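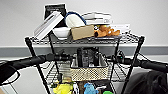 作業室の黒いワイヤー棚。上段に日用品類、左奥にラベル付きの黒い板状のもの、手前に白い箱と白い陶器の鉢。

作業記録 陶磁器用接着・充填材の比較試験 第2期
9月 水曜日
記録場所 修復作業室(Fleder棟)

1. 本日の作業の位置づけ
第1期では、低火度の施釉陶器片を対象として接着のみの強度および可逆性を確認した。第2期では欠損部の充填を含む工程に移り、充填材の収縮、縁部の密着、補彩層との相性を順に見る。本日は試験片の洗浄、割断面の記録、接着剤の調製、および一次接着までを行った。充填は翌週の作業とする。

第1期の記録は共用書架の綴りに収めてある。本記録では、第1期と条件を変えた箇所を中心に記す。手順書の番号は旧版のままであり、改訂版の配布後に読み替える必要がある。

2. 使用材料
アクリル系樹脂は第1期と同じOlelを用いた。溶剤はアセトンとし、一部の試験片ではエタノールを加えた混合溶剤を用いた。混合比は別紙配合表による。充填材は次の三種を準備した。

充填材A 炭酸カルシウムをOlelの溶液で練ったもの
充填材B 市販の石膏系充填材Oltuda
充填材C ガラス微小中空球をOlelの溶液で練ったもの

Oltudaは新しい缶を開封した。前回の缶の残りは、蓋の縁に固化物が付着しており、粉体にも小さな塊が認められたため、比較試験には使用しない。練習用として別に保管し、容器に「試験使用不可」と表示した。

試験片は窯業産地Ibarraから入手した白色施釉の皿を割断したものである。素地はやや黄味を帯びた多孔質で、吸水が速い。釉は薄く、高台の内側に釉の切れがある。試験片は合計32片とし、充填材の種類と前処理の有無により区分した。

3. 洗浄および乾燥
割断面に付着した粉塵を軟毛の刷毛で落としたのち、イオン交換水を含ませた綿棒で清拭した。第1期では浸漬による洗浄を行ったが、素地の吸水が大きく、乾燥の終点が揃わなかったため、今期は浸漬を行わない。

綿棒は一片ごとに交換した。釉面に残る指紋は、少量のエタノールで除去した。釉の貫入に沿って薄い茶色の変色がある試験片があり、清拭後も変化は認められなかった。変色は製作時または使用時のものと考えられるが、判定の手段がないため、状態記録にその旨を記すにとどめた。

乾燥は室温で行い、質量の変化が天秤の表示上認められなくなった時点を終点とした。天秤は風防を閉じて使用すること。午前中、空調の吹出しにより表示が安定せず、測定をやり直した。やり直し前の値は取り消し線を引いて残してある。

4. 割断面の記録
各片について、斜光下で割断面を撮影し、釉の剥離箇所を線画に書き込んだ。線画の縮尺は原寸とする。第1期の線画には縮尺の記載を欠くものがあり、照合に時間を要した。今期は用紙の右下に縮尺と試験片番号を必ず記入する。

割断面の形状には二つの傾向が見られた。見込みを横切る割れは平滑で、合わせたときの遊びが小さい。これに対し、口縁から斜めに入る割れは段差が多く、釉の小片が欠け落ちている。後者では、接着後に表側の目地が目立つことが予想される。前処理の効果を比較する際には、この形状の差が結果に混入しないよう、両群に均等に割り振った。

割り振りは乱数表により行う予定であったが、形状別の数が少ないため、形状ごとに分けたうえで乱数表を適用した。割り振り表は本綴りの末尾に添付する。

5. 前処理
前処理を行う群には、低濃度のOlel溶液を割断面に筆で一度塗布した。目的は多孔質素地への接着剤の過度な浸透を抑えること、および将来の除去時に素地側の損傷を小さくすることである。

塗布直後、素地の色がわずかに濃くなり、溶剤の揮発とともに元の色調に戻った。ただし口縁付近の二片では、釉際に細い濃色の線が残った。溶液が釉の下に入り込んだ可能性がある。表側から見て判別できる程度であり、実資料では許容し難い。塗布は釉際まで行わず、素地の中央部に限るべきである。手順書への追記事項とする。

筆は平筆を用いたが、幅が割断面の厚みを上回り、塗布範囲の制御が難しかった。次回は細い面相筆に変更する。

6. 接着剤の調製
Olelの顆粒を綿布に包み、溶剤を満たした広口瓶の中に吊るして溶解させた。瓶底に直接投入した場合、底部に粘性の高い層が生じ、攪拌に手間を要する。吊るす方法では攪拌なしで均一な溶液が得られる。綿布は使用前に溶剤ですすぎ、繊維屑を除いた。

調製瓶には内容、濃度、溶剤名および調製者欄を設けたラベルを貼付した。溶剤に触れると文字が流れるため、油性インクでの記入も不可とし、鉛筆書きとする。瓶の口に樹脂が付着したまま蓋を閉めると固着するので、使用のたびに口を拭うこと。

混合溶剤の溶液は、アセトン単独のものより皮張りが遅く、位置の修正に余裕がある。一方、揮発が長引き、砂箱での支持時間を延ばす必要があった。作業性の評価は接着後の状態を見て改めて行う。

7. 一次接着
接着前に全片を仮組みし、組立順序を確認した。順序を誤ると最後の一片が入らなくなる、いわゆる締め出しが生じる。三片以上に割れたものについては、仮組みの順を線画に番号で書き入れた。

接着剤は片側の割断面の中央にのみ置き、圧着後に端まで広がる量とした。はみ出しは、半乾きの段階で外科用メスにより除去した。完全に乾いてからの除去では釉面に薄い膜が残り、溶剤を含ませた綿棒が必要となる。綿棒の溶剤が目地に入ると接着層が軟化するため、可能な限り半乾きの段階で処理することが望ましい。

支持には砂箱を用いた。砂が割断面に付かないよう、薄いポリエチレン膜を敷いた。重力が目地に対して垂直にかかるよう試験片を立てたが、口縁側の重い片では転倒しやすく、粘着テープを補助的に併用した。テープは釉の状態が良好な箇所に限り使用し、剥離の際は目地と平行に、低い角度で引いた。釉の浮きは生じなかった。

目地の段差は爪先と木製の竹串で触れて確認した。段差が残った一片については、アセトンの蒸気に当てて目地を緩め、再度合わせた。再接着片であることが後日わかるよう、番号に丸印を付した。強度の集計からは除外する。

8. 荷重試験の準備
接着強度の測定は、養生後に三点曲げで行う。支点間距離は試験片の寸法に合わせて固定し、荷重は300 gのおもりから段階的に加える。第1期では最初の段階を大きく取りすぎ、低い側の破断を区別できなかった。

治具の支点に貼ったフェルトが摩耗していたため、貼り替えた。フェルトの厚みが左右で異なると試験片が傾き、片側に荷重が偏る。貼替後、水準器で確認済みである。おもりの受け皿の下には緩衝材を置き、破断時の落下による二次破損を防ぐ。

破断後は、破断位置を「接着層内」「界面」「素地」の三区分で記録する。素地で破断したものは、接着が素地より強いことを示し、修復用途としては望ましくない。強度の値のみを比較して優劣を判定しないよう、集計表では破断位置の欄を値の左に置いた。

9. 充填材の予備確認
翌週の充填に先立ち、三種をポリエステル膜の上に少量ずつ伸ばし、縁の収縮と表面の状態を観察した。

充填材Aは練りが滑らかで、薄く伸ばしても割れが少ない。ただし溶剤の揮発に伴い中央がくぼみ、二度に分けて盛る必要がある。充填材Bは伸びがよく、硬化後の研磨も容易であったが、粉が細かく、多孔質素地の表面に入り込むおそれがある。実資料に用いる場合は、周囲の釉面と素地を保護したうえで充填することになる。充填材Cは軽く、削りやすい反面、表面に微細な孔が残り、補彩の前に目止めが要る。

研磨には目の細かい研磨布を用い、周囲の釉面に触れない範囲で行った。粉塵が出るため、局所排気の下で防塵マスクを着用した。充填材Cの粉塵は特に舞いやすい。乾式の研磨を避け、メスで削って形を出す方法も検討に値する。

色調については、三種とも白色であるものの、Ibarraの素地と並べると充填材Bのみ青味が強く感じられた。顔料を練り込む場合の調色は、自然光に近い照明の下で行う。作業机の照明では黄味の判定を誤る。

10. 記録上の訂正
第1期記録の581番は、写真と線画の番号が一致していない。線画側の誤記と判断し、訂正票を挟み込んだ。元の記載は消去していない。同様の不一致がないか、綴り全体の照合を続ける。

また、第1期の報告に「完全に可逆」とした箇所があるが、多孔質素地に浸透した樹脂を全量除去できたことは確認していない。「再溶解により分離可能」と改めることを提案する。

11. 未処理事項
・手順書に、前処理の塗布範囲を釉際の手前までとする旨を追記すること
・面相筆およびポリエチレン膜の補充
・砂箱の砂をふるいにかけること(樹脂の小塊が混じっている)
・混合溶剤群の支持時間を延長した場合の、養生開始時刻の扱いを決めること
・使用済み綿棒は蓋付き金属容器に入れ、退室前に所定の場所へ移すこと
・割り振り表の写しを測定机にも置くこと

午後4時、全片を砂箱に収めて作業を終了した。砂箱は翌朝まで移動しない。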